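FAQ - Rillwood Reads

Do you take review requests?
I do, but I'm closed until August! My pile is 18 books high and I keep adding to it.

What do you read?
Mostly crime and thrillers (the creepier the better), plus the odd ghost story. I just finished the Castwood trilogy and loved all 3.

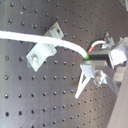
Bracket on a perforated metal panel

Do you finish every book?
Nope. I give it 30 pages - if I don't care who did it by then, I'm out, and I won't review it.

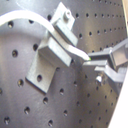
RATINGS AND SPOILERS

Why did you give Marras a low rating when everyone loves it?
The ending didn't work for me, sorry! Plenty of readers disagree and I love hearing from them.

Will you spoil the twist?
Never in the review itself. Please be kind in the comments too.

Last updated Jun 16, 2018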